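Our Bag Drawer: A Small Gallery

Welcome to this page. I keep here my cloth bags, the ones I use now and also the ones which are retired. I began with the gallery when we moved to Bridholm and I found bags inside of bags inside of bags. At that time I had 27 of them. Now I have less, but I look after them better.

I am not an expert of textile. I only write down what each bag was good for, how I wash it and how I fold it. Many people have asked me about the folding, so I put it also in the text.

The market bag

This one I bought in Basora, at the covered market, from a stand which sold mostly onions. It is of unbleached cotton and it weighs 200 grams. It has carried potatoes every week for three years and the bottom seam is sewn again two times. I used a strong thread for buttons, doubled, and it holds very well.

The library bag

I have this one from the Shiferaw bookshop. They gave it for free when you bought more than two books. It is narrow, so the big atlases do not enter, but for novels it is perfect. The bag has a small inside pocket where I put the library card. Please do not forget the card in the washing machine, as I did in January.

The HOUSE bag

For white canvas I have the most respect, because every coffee drop stays on it. I wash it inside out at a low temperature, and I never put the iron directly on a printed part. I lay a thin kitchen towel between. When the bag is dry, I put it flat on a table and pull the side seams straight before I fold anything. 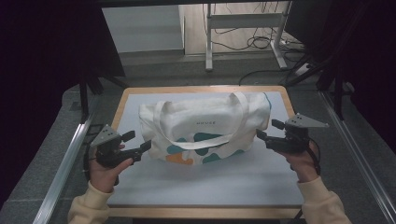 A reader, Larnora, wrote to me that she never folds the handles in. She rolls the bag from the bottom up and ties the handles one time around the roll, and so the print gets no hard line in the middle. I tried it after her letter and I must say it works well for thin cotton. With thick canvas the roll becomes too fat for my drawer.

My own way for a white canvas bag with colors like teal, dark green and orange on the lower half is to fold it where the print ends. First I bring the handles down over the front, then I take both sides to the center, and last I fold the plain part over. The colored part stays inside and it does not rub against the other bags.

The beach bag

This is the largest in the collection. It takes four towels and one pair of wet sandals, but the sandals must go in a plastic bag first. Sand stays in the corners for months. I turn the corners out with the end of a wooden spoon and shake it from the balcony (please look first who is below).

The bag with the short handles

It was sewn by my aunt from an old curtain. The handles are too short for the shoulder, so you must carry it by hand like a basket. I keep clothes pegs in it. The last time I emptied it there were 433 pegs, and I have no explanation for this number, as we are two persons in the house.

The bread bag

Linen, very simple, with a cord on the top. It is washed without softener, because the bread takes the smell. I shake out the crumbs every evening. After 10 years the cloth is softer than when it was new, and the cord I have changed once.

I will add the winter bags when I have found the box.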